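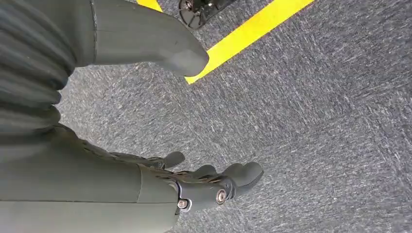 Hand over carpet, taped floor beyond.

Can a machine do household or shop-floor chores yet? My answer is no, with one reservation about small fixed tasks. Published cycle rates come from stations where the part, the light and the bin stay put. A hall closet offers none of that.

At Ploltgate we keep a list of 92 chores, broken into 573 separate steps. Most steps are grasps. Five fingers help with shape, but they do little for the hard part, namely judging how much force a thing will take before it slides or bends.

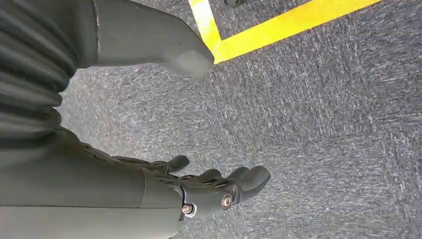 Page last modified: January, 5:07 p.m.

Open grasps are easy to command. Closing one on a thin card in a narrow slot is a different grade of work, and so is bracing a light tray with one hand while the other sorts. I would rate sorting trays above folding towels as a test, and Costigan's scoring sheet has it the wrong way round.

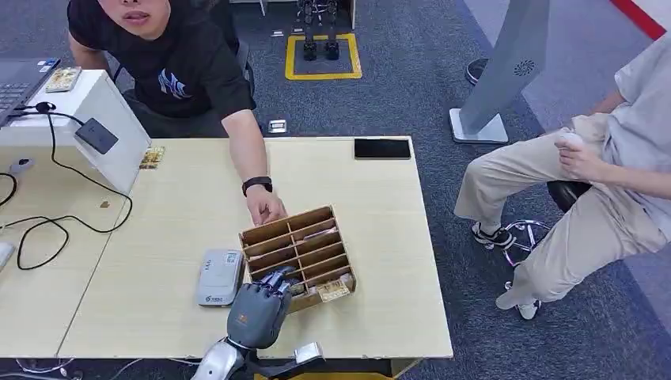
Slotted wooden organizer, with a robot hand at one corner and a person's hand at the rim.

My proposed bar is 7 hours of mixed chores in an unfamiliar room, with no resets by staff. Until a system clears it, I would buy for one station and one task.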